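Search this collection Go

Cladamell Soft Produce Set: data card
Version of 13 October 2024

The set records the sorting of plush vegetables and fruit into plastic bins on a table. It comprises 300 sequences, divided between 14 table layouts. Garlic, onion, lime and squash are listed under their everyday names.

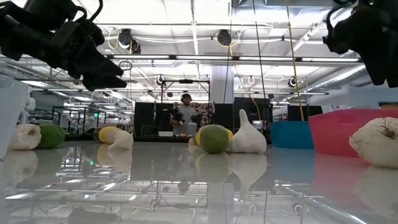 Onari asked whether the limes and the squash might share one label, as both are filed under "green and yellow" in the May list. The labels remain separate. Colour is recorded in its own column.

Surface cleaning only is advised for the plush items.

Contact: Cladamell Collections Office | © Cladamell | Back to top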